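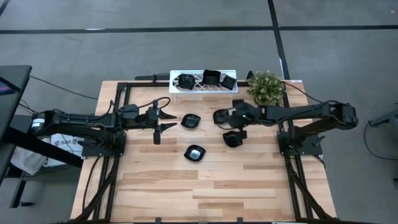

4. Starting the shift alongside the arms

If you used to sort the dishes by hand, give yourself a week or so to settle in. The Hiren table takes over the reaching, and you keep the deciding.

1. Say good morning to whoever had the table before you and read their notes.
2. Set out 2 dishes on the wood between the grippers, and leave the rest on the rack.
3. Step back, then press Start on the desk screen.

Note: Selina Wieser keeps the rota, so do tell her if watching tires you more than sorting did (it does for some of us, at first!).

Caution: Press Pause before you reach over the rails, even for a dish that has only slid a little.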